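FOR IMMEDIATE RELEASE
September

Clasden Opens Sign-Ups for "Top of the Bed," a Home Sorting Season for Yarn, Wrappers and Everything in Between

SELORBY – Clasden, the neighborhood craft and reuse workshop on Thongdee Lane, is opening sign-ups for its second season of Top of the Bed, a free program that helps households sort the small stuff: the craft leftovers, the half-used packets, the plastic bags with something still in them. There are 80 places this time, and we would love to fill every one of them!

The idea is as plain as it sounds. You pick a bag, a drawer or a box that you have been putting off. You tip it out on the bed, where there is good light and plenty of room, and you go through it until the bed is clear again. Clasden provides a sorting sheet, a set of paper sacks and a person on the phone if you get stuck, and at the end of the season everybody brings what they can spare to a swap table at the workshop.

"People think sorting has to start with buying boxes," said Rungnapa Meesuk, who started the program and still answers most of the calls. "I tell them to leave the shelves alone for now. Start with one bag and one bed. If you have to sleep there tonight, you will finish!"

Last season's households returned 1,983 sorting sheets between them, and 888 of those listed yarn, ribbon or thread. That surprised us, and it has shaped a good deal of what is new this year, including a yarn evening and a much bigger bin for odd bundles.

The pile shown with this release is the kind we hear about all the time. It has a crumpled white plastic bag at the front, some white lacy fabric next to it, something red and fuzzy like tinsel behind, and small packets and wrappers mixed in, all on a wonderful red blanket with big white flowers.

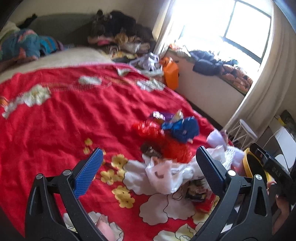

What Is New This Season

The sorting sheet has been cut down to a single page. The old one had too many boxes to check, and Cyrill Ruchti, who designed it, was the first to say so. The new sheet has four headings: Keep Here, Keep Elsewhere, Swap, and Out. Wrappers and packets go through first, before anything soft, so that nothing gets shaken out of a bag and into a fold of the bedspread.

"I had a heading called Undecided, and of course everything went there," Ruchti said. "Out it came. We have had far fewer calls since, and the ones we do get are more fun."

Fabric gets its own short guide, written by Pornthip Khunthong. She covers lace and other open fabrics, fleece, quilt scraps and trims, with a few lines on how to fold each so it can be found again. Her advice on lace is to roll it around a cardboard tube and never stuff it back in with anything that has a hook or a zipper. She has also added a page on festive trimmings, which tend to shed on whatever they are stored with and are happiest in a paper sack of their own.

Households who share a room will find a page for them, too. Plenty of people wrote to say that the only free surface in the house is a bed, with somebody resting on the next one over. The page suggests short sessions, soft bags in place of crackly ones where possible, and leaving the phone calls for later. It was put together from letters that participants sent us, and we are very grateful for them.

The Yarn Evening

Chalerm Khamphan will lead a yarn evening at the workshop, starting at 7 p.m. and running until people want to go home. He will show how to gather loose strands into a bundle that stays together, how to cinch one end for a tassel, and how to pinch a bundle in the middle so it puffs out on both sides like a bow. Rubber bands are fine for a quick hold while you sort. For longer storage he likes a strip of the same yarn, tied once and tucked under.

Khamphan will also take in short lengths that most people would throw away. Anything longer than your hand is welcome. White and cream are always the first to run out, as they go into tassels, doll hair, snowy window garlands and the tops of knitted hats, and the workshop's children's table gets through a great deal of them before winter.

"Bring it in whatever state it's in," he said. "I like a tangle. Give me a tangle and a cup of tea and I'm happy for the whole evening."

One bundle, a band at the end and the tips fanned out, makes a very good tassel, and a second, looser one makes a start on the bow. 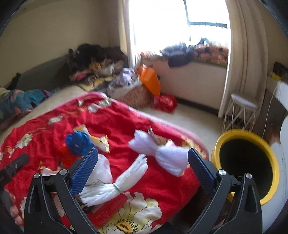 White yarn in two bundles on a red floral bedspread, with a plastic bag and wrappers still to be sorted.

How to Take Part

Sign-ups are open now at the workshop counter in Selorby and by phone. You need a bag or a drawer to sort and a flat place to tip it out. Beds are our favorite, but a table or a clean rug will do just as well. Lay an old sheet down first if your bedspread is embroidered or has a trim that catches.

Each household receives a packet with seven sorting sheets, one for each session. There is no need to do them in a row, and plenty of people do two in one afternoon and then nothing for a while. Sheets can be dropped through the workshop door or handed in at the swap table.

The swap table is open to everyone, signed up or not. Yarn, ribbon, lace, fabric pieces, buttons and unopened craft packets are all welcome. Please check bags for receipts, candy and loose change before you hand them over (last season's change jar paid for the tea). We cannot accept paint, glue that has been opened, or anything with a needle left in it.

Iolanda Trindade, who runs the table, asks that yarn come in bundles with a tie of some kind. "It can be a rubber band, a twist tie, a bit of string. If it holds together between your house and mine, I'll find a place for it," she said. Larger donations, such as full boxes of fabric or a whole knitting basket, can be brought to the back entrance on Zindton Street. Ring the bell and give her a minute to come down the stairs.

About Clasden

Clasden is a craft and reuse workshop in Selorby. It offers free repair tables, a lending shelf of sewing and knitting tools, and evening sessions for adults and children. Top of the Bed is its home sorting program.

Press Contact

Rungnapa Meesuk
Clasden, Thongdee Lane, Selorby
Reporters are welcome at the yarn evening and at the swap table. Please let us know ahead of time so that we can save you a chair.

###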